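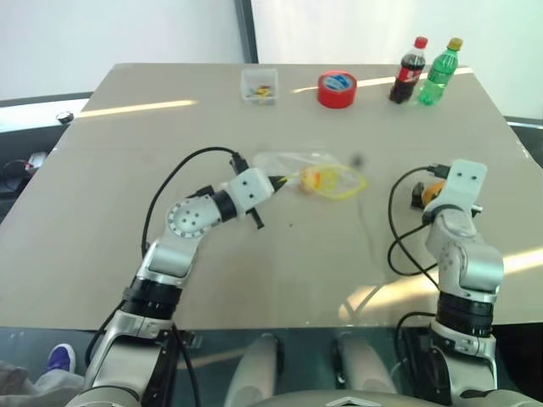

It picks up the bottles like a dream, and then you hand it a plastic bag and it's a different machine altogether. So ran one of the longer customer comments on the Fusdale two-arm bench kit, posted in November by a buyer who had plainly been hoping for better and who still, a few paragraphs further on, gave the thing four stars out of five.

Chapter 9
Reading an Offer: The Bench Kit Under Review

We are going to spend a good deal of time with that comment, and with the kit that provoked it, so please make yourself comfortable. By now you have met joints, links, grippers and controllers one at a time, and you have done your share of arithmetic on each. Most of you, though, will go on to jobs where the first robotics question that lands on your desk has very little arithmetic in it. Somebody will slide a brochure across and ask whether the shop should buy one – and they'll want to know by the end of the week!

Fusdale sells its kit as a pair of arms with grippers, a controller and a year of telephone support. Skorbridge, which handles the regional distribution, adds a service plan with 2 site visits and a training day for up to 20 staff. Nusness offers a competing pair, cheaper to buy and a fair bit dearer to keep running, and we'll set the two side by side in Section 9.3. You may find you prefer one of them before you've finished the section, and that's quite all right, as long as you can say what the preference rests on.

Consider first what sort of work a bench like this is asked to do. A bottle standing upright is a kind thing to give a gripper. It has a known width, it stays where it was put, and if the fingers close a little off centre the arm will usually get away with it. A roll of tape lying flat is harder than it looks, being low and round with a hole in the middle, and students argue cheerfully every year over whether to grasp it from the outside or across one side of the ring. Then there is the clear plastic bag, lying flat in the middle of the table with something yellow inside and the left gripper pointing toward it, while sunlight falls in two bright streaks across the same tabletop. Clear film and strong sun can make a miserable pair for any vision system, and a brochure photographed under studio lamps will not mention it.

The Fusdale brochure gives a grasp success rate of 69 per cent on what it calls mixed household goods. Is that good? Before you answer, go back and read the phrase again, slowly, and ask which goods were in the mix, how many of them were soft or see-through, and what was counted as a success. A bag lifted by one corner and dropped a moment later might be counted either way – the brochure doesn't say, and neither did the Skorbridge sales desk when we first wrote to them.

Section 9.1 takes up the wording of performance claims. Section 9.2 moves on to service plans, with the Văn workshop agreement reprinted in full so that you can mark it up in pencil. Have your notes on gripper geometry from Chapter 6 handy, and a cup of tea if your instructor allows it.

9.1 What the Percentage Leaves Out

Let us begin with the word "mixed".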